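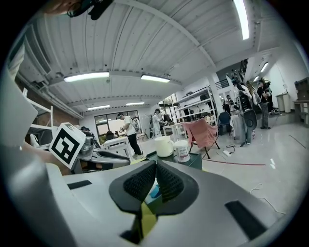

Berkthorpe Swap Shelf: Questions We Get a Lot

What is the swap shelf?
It's a place to drop off household things you don't need and take home things you do. No money, no points, no keeping score. We started with 2 bookcases in a hallway and now pass along 400 items in a good month, and we still get a thrill when an odd teapot goes out the door!

Do I have to bring something to take something?
Nope. Come empty-handed if you like. Plenty of people take first and bring a bag of stuff in October, when everybody seems to clean out the closets at once.

What can I bring?
Dishes, mugs, pans, towels, bedding, books, puzzles, yarn, picture frames, small lamps, garden pots. Mugs go faster than you would believe. Please wash kitchen things first and tape lids to their jars (we have a whole drawer of lids looking for a home). 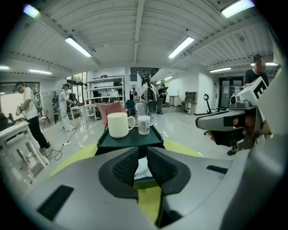 What can't you take?
Mattresses, car seats, bike helmets, medicine, paint, opened makeup, and anything that needs two people to lift. Sealed toiletries are great - bandages, soap and cotton swabs all get used.

Is there a limit on what I can take?
Up to 7 things per visit, and a set counts as one. Six matching bowls? One thing. Books don't count at all, so load up.

Do you take electrical items?
Yes, if the cord is in good shape and the plug is the original one. We test each item at the Mahlangu Street site before it goes out, so allow a week or so before you see your old toaster on the shelf.

What happens to the things that never go?
After a couple of months, fabric goes in the rag bin and comes back as cleaning cloths, which we love. Books move on to the Nostemia reading room. Chipped china goes to the mosaic class, and their birdbath is gorgeous.

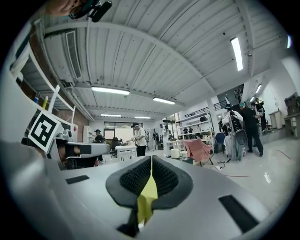
Can I reserve something I saw online?
Sorry, no. The list on Grakier is only there to give you a taste of what has come in. First to pick it up gets it.

Can my kids come?
Please bring them! The toy baskets are on the lowest shelves, and kids get one toy each on top of the household limit.

I gave something away by mistake. Help?
Write to us the same day if you can. We have rescued a wedding cake knife and more than one library book.

Page last updated Sunday, May 24, 2026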